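Print this article | E-mail this article

Shared Workshop Opens Second Phase of Bin-Sorting Robot Build

Members of the Pendamano community workshop have begun the second phase of a project to build a robot cell that can pick parts from one metal bin and place them in another. The workshop's board approved the work at its last general meeting and set aside bench space for it through the winter.

The project, known as Catness, started in June as an evening course in basic automation. Participants learned to wire a controller, mount an arm to a base and write short motion programs. The first phase ended when the group had an arm that could move between fixed positions on command. The second phase asks more of it: parts will be placed in the bin without any set order, and the control program must choose which one to pick up first. 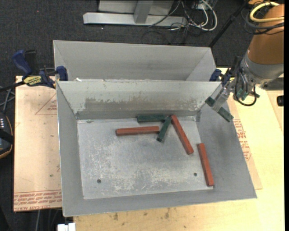
PENDAMANO WORKSHOP, November 18, 2023 -- Work on the Catness cell is now centered on the bins and the gripper. Two gray metal bins have been set end to end and held with blue clamps, and red and dark green blocks serve as the test parts. The blocks lie at different angles on the bin floor, and one of the green ones rests against the back wall.

According to the project plan, blocks that touch a wall or one another are the hardest for the program to handle. The gripper needs clear space on both sides of a part before it can close. Where that space is missing, the program will have to choose another block or approach from a different direction. The group will keep a written record of every attempt, including those that fail, and the record will be available to all members at the front desk.

Clamps were chosen over bolts for this stage so that the bins can be shifted as the reach of the arm is tested. A permanent mounting will be designed once the working positions are settled. The sloping walls of the bins have also required changes to the motion program, which was first written for a flat tray.

The workshop has allotted the project 40 hours of supervised bench time and a budget of $200 for wiring, fasteners and spare finger parts. The sorting software is based on Mimel, a small program that members wrote during the evening course. A member group from the Hoàng Street branch is preparing a separate version for comparison -- both will be run on the same cell with the same set of blocks.

Members who wish to use the cell must complete the safety briefing and must work in teams of at least 2. The arm may not be powered on outside supervised hours. Visitors are welcome to observe from behind the marked line, and children must be accompanied by an adult.

A third phase, in which the cell would sort blocks by color, is under review. The board will consider a request for funding after the bench hours have been used and a report has been submitted. Sign-up sheets for the current phase are posted beside the tool room door.

Reader Comments (3)

benchrat_lou: Good to see this moving along. Will the motion programs be shared with people who missed the course in the summer? I would like to try them on my own arm at home, which is a good deal smaller.

T. from Hoàng Street: Our version is coming. The picking order is the slow part. We are still arguing over whether to start with the blocks at the edges or leave them for last.

oldlathe: Please put the big bar clamps back on the rack when the bins are bolted down. The woodworking side is always short of them.

Contact the Workshop Office | Copyright Pendamano Community Workshop. All rights reserved. | Back to top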